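Galtard Learning Rooms: interim report to the Sepúlveda Fund
Prepared by Araceli Montoya, Project Lead
Period ending September

1. Purpose of the grant

The Fund's award supports the refitting of the former stock room at Tidis House as a shared planning room. Works were divided into two stages. The first, covering floor, lighting and principal furniture, is complete.

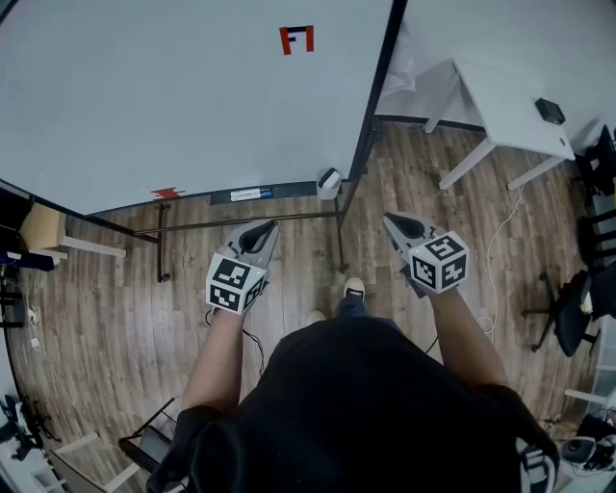 Flooring was the largest single item in this stage. The old carpet tiles were lifted and the subfloor levelled over 10 working days, two more than planned. The wood-look planks run beneath the large white surface with its black metal legs and up to the side table against the grey wall. The supplier, Naltent, has accepted responsibility for the delay and made no charge for the additional labour.

2. Furniture and layout

The layout was agreed with user groups before purchasing began. Large items were kept to one side so that wheelchair users have a clear route from the door. 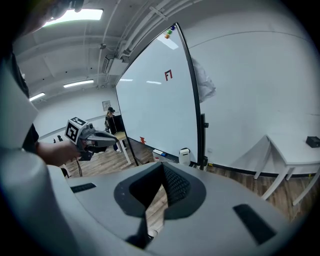
Two requests from the user groups remain open: a lower shelf for stationery and a second set of coat hooks. Ignacio Pastor has obtained prices for both - each falls within the contingency sum.

3. Use of the room

Bookings opened in a limited form, mornings only. Roughly 12 groups have registered an interest in regular sessions, and evening opening will be considered once the heating controls have been replaced.

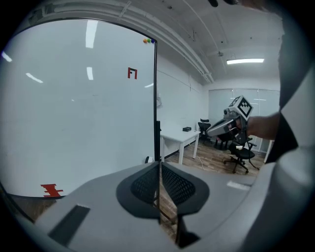 Will the second stage require further funding?
The remaining works can be met from the existing award. These consist of the heating controls, acoustic panels and signs for the corridor.

4. Next steps

Orders for the acoustic panels will be placed on receipt of the Fund's written approval. A full statement of expenditure will accompany the final report.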